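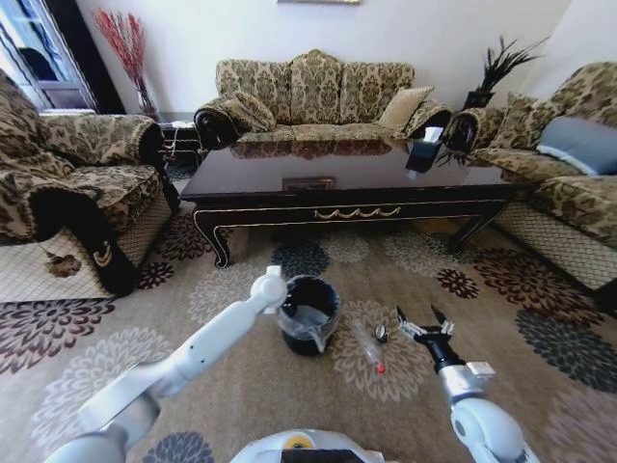
Chiến Đào has been cleaning and repairing upholstered furniture for 39 years, the last stretch of it under the shop name Nistovby. Most of his work is done in people's living rooms.

"A three-seat sofa with a carved crest doesn't go down a stairwell easily," he said. "I'd sooner bring my tools to it."

He starts with the damask. He vacuums it with a soft brush, always in the direction of the weave, and leaves water out of it unless there is a stain.

"People scrub. Then they call me and want the shine back, and I can't give it back."

Polished tables get a dry cotton cloth. He doesn't like spray on them, and he asks customers to lift a tissue box when they move it instead of sliding it.
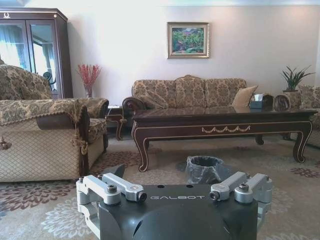 Carpets take him longer than the chairs. He goes over a floral one twice, once in each direction, and keeps a lined wastebasket close by for lint and thread ends.

Tassels he combs with his fingers. "A vacuum will eat a tassel. I've sewn back 46 of them, and I kept a list."

A full room costs $109, armchairs included. He works Saturday mornings too, though he won't start before nine.

Asked if he would ever have a set like that at home, he shook his head. "My wife wants a plain gray couch," he said. "We have a plain gray couch."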